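Home | Datasets | Storage & Sorting | Notes | Contact

# Cheetham Tubs and Baskets – data card

Filed under: Household objects / Containers / Sorting

Maintained by Lionel Bramwell. Labels checked by Hacer Taşdemir.

## What it covers

Storage containers on a pale wooden tabletop, labelled by colour, shape and how far you can see through the walls. There are 400 labelled views. I doubt that's enough to say much about storage in real homes, and I'd be wary of anyone who claims it is.
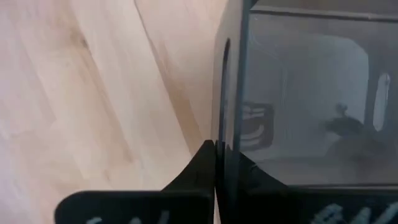 Smoky panel beside bare wood. Label: tinted, see-through or reflecting.

## Labels

`tint` – clear, smoky or solid. The weakest field. Hacer and I agreed on 90 per cent of views, and most of the rest were smoky walls where neither of us could tell contents from reflections. Please don't treat it as ground truth.

`wall` – smooth, perforated or unsure.

`colour` – main colour only. Grey tints are a judgement call.
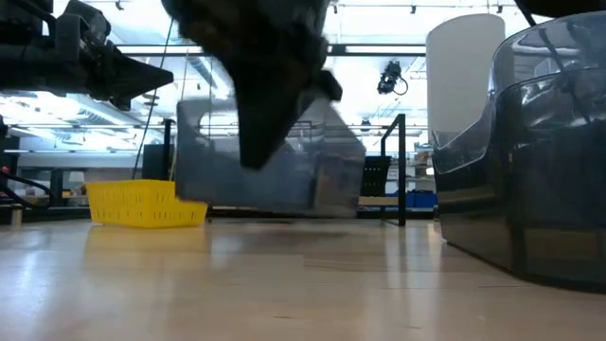
Clear plastic is where I expect most sorting schemes to fall over. People write rules for bright things and then test them on bright things. The yellow basket with its gridded walls is an easy label on anyone's screen, while the clear bin behind it takes a bit of grey from whatever it stands near. Score the two kinds separately, or the easy ones will flatter your average.

## Known problems

- Version 5 mixed up `smoky` and `solid`. Use version 6.
- No sizes or volumes. Don't guess them from the views.

## Related

- Trosov Shelf Labels
- Cesora Kitchen Jars
- Lustton Lids (incomplete)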